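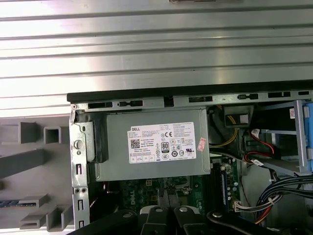 June 28, 2021
Bench 2, shared workshop
Arm project (we still call it Judosard, until Ritu finds a better name)

Goal for this session: move the two gripper fingers inside the open Dell desktop without touching anything, stop in front of the memory, and come out by the same path. No pulling of parts yet. The power cord of the PC is out and stays on the hook by the door, where everybody can see it.

Setup. The arm is clamped at the table corner with the two big clamps, base plate on the rubber mat. The chassis is held by two wooden stops that I screwed to the board. Last time I had only tape there and it moved a little after every contact, so my saved points were wrong after three or four runs. With the stops I can take the chassis away, put it back, and the points are still good inside 1 mm. I checked this with the feeler gauge at the front corner and at the back corner.

Speed limit in the controller is set to 80 mm per minute for everything inside the chassis. It is very slow and a little boring, but I want to have time to reach the stop button. Outside the chassis I allow 300.

Run 1. Approach from the lower side, fingers closed almost completely. The wrist camera gives a good view of the power supply label, and I had the idea to use this label as the reference. It is big, white, with strong black print, and the QR code on the left side has sharp corners. The matching program found the label quickly. The position was stable when the arm stood still.

Run 2. Same, but with the bench lamp on. Bad result. The ribbed metal sheet reflects the lamp and the left part becomes nearly white in the camera, then the automatic exposure makes the rest darker and the motherboard goes into shadow. The label is still found but the memory slot is not. I turned the lamp to the wall and it was better. Yogesh says we should fix the exposure by hand and forget the automatic mode. I think he is right, I will do it before the next session.

Run 3. Lamp to the wall, exposure still automatic. Arm stopped at the waypoint just under the motherboard area, as planned. Clearance to the vertical front frame is enough on paper, but the arm segment on the left comes in at an angle and I do not like how near it passes. I changed the wrist rotation by 6 degrees and saved it as a new point (P4b). Please do not delete P4, I want to compare.

Run 4. Small contact. The right side of the wrist pushed on the thick black cable bundle. Nothing fell out and the connector was still well seated when I checked it with my finger. The joint current went up a bit and the software did not stop, so the limit is too high for this kind of soft thing. A cable gives way slowly and the motor does not feel it as a collision. I lowered the limit on joint 5 in two steps. After the second step it stopped by itself already when moving in free air, so I went back one step.

Notes about cables. This is my main worry now, more than the hard parts. The metal frame and the drive cage are always in the same place, I can measure them one time and put them in the model. The cables I can not put in the model. The yellow wires near the top are out of our way. The SATA cables are not so dangerous either if we stay low. The problem is the black bundle, and also the red, yellow and black wires that go to the white connector by the edge of the board. When we want to pull the memory, the wrist must turn exactly over this region.

Possible solutions:
- tie the bundle back by hand before the run (simple, but then the arm is not doing the whole job)
- come from the other side, which needs a longer reach than we have with the present forearm
- make the outer side of the wrist thinner

I would like to try the third. The bracket on the right has more material than it needs. If we print it again with 3 mm less on the outside, and use countersunk screws in place of the round heads, we win maybe 4 mm in total. Ritu has the drawing, I asked her to send the last version because mine is old and has the wrong hole distance.

Run 5. With P4b and the lower current limit. Clean in and clean out, no contact that I could hear or feel with my hand on the table. Repeated it two times more with same result. The counter in the log shows 2,111 moves since we changed the wrist servo, and I can not feel any play in it.

About the fingers. I opened and closed them in front of the board, in free air, 19 times in one series. They close parallel, but the left one arrives a bit earlier. It is not important for holding a drive or a bracket. For a memory module it can matter, because the module will be pushed to one side before it is gripped. I put a thin piece of silicone on the inside of both fingers for a test. It holds well on a loose module on the table. The glue needs the night to dry, so no real test in the chassis.

Small question from Yogesh: why don't we start with the power supply, it is the biggest part. My answer is that it is too heavy for this arm, and it has a bracket that we must release first. Memory and the drives are more realistic for us.

To do before we meet in July:
- fixed exposure, write the value in the config file and also on the paper by the arm
- new wrist bracket (Ritu drawing, me printing)
- softer limit for joint 5 only inside the chassis zone, normal limit outside
- look for a second old desktop of the same type, so we can break one without crying
- return the long hex key to bench 4, I took it and forgot

Arm parked, controller off, chassis left in the stops. Please do not lift it by the front plastic, one of the clips is weak.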